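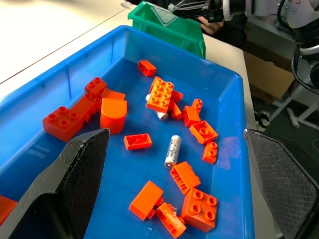 Wrist view over the blue tray, with building bricks and one of the two silver batteries between the fingers.

Tiswood Bricks: data card

Summary

Tiswood Bricks is a set of two-arm tabletop recordings made for training pick and sort policies. An operator drives both arms by hand control, and the arms' movements are stored alongside the camera views. The release holds 832 episodes. It was put together by the Vurell group for use with the Draltex training code, though nothing in the files depends on Draltex.

Task

Each episode starts with toy bricks and batteries mixed in a shallow blue tray. The operator removes the batteries first and then moves bricks to the green bin until told to stop. Either arm may pick any item. Handing an item from one gripper to the other is allowed and is marked in the episode notes.

Contents of an episode

Every episode folder has the video streams, joint positions, gripper opening, and a short text instruction. Video and joint data are both stored at 30 samples per second. The longest episode has 4000 samples. Instructions were written by the operators, so the wording varies ("take out the battery", "clear the cells first").

Layout

train/ all episodes except those below
held_out/ 23 episodes, kept for testing
notes/ one text file per episode
fakir_map.json joint names as used by the Fakir controller
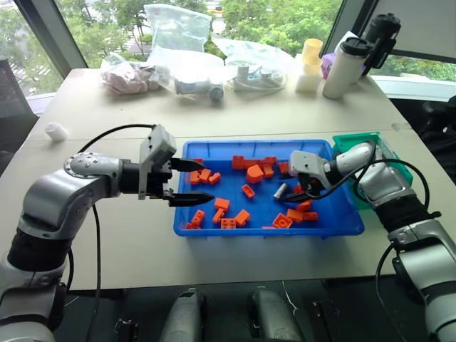

Can the two arms be used separately for single-arm training?

Each arm has its own joint and gripper streams, so you can load one side and drop the other. Filter out the episodes marked "handover" before you do this, as the item changes hands partway through and the single-arm record will not make sense.

Known limits

Bricks are orange or red, and a model trained only on this set may lean on colour. Add other objects if you need it to cope with more than that.

Small pieces close to the tray wall are often hidden from the wrist views while the fingers close. The head view helps with some of these.

Lighting was not controlled. Recording began in January and went on into the leafy months, mostly by daylight.

Failed grasps have been left in. They are marked "retry" in the notes, with the sample number at which the fingers reopened.

Changes

1.1 Fixed swapped left and right gripper labels in the held-out folder.
1.0 First release.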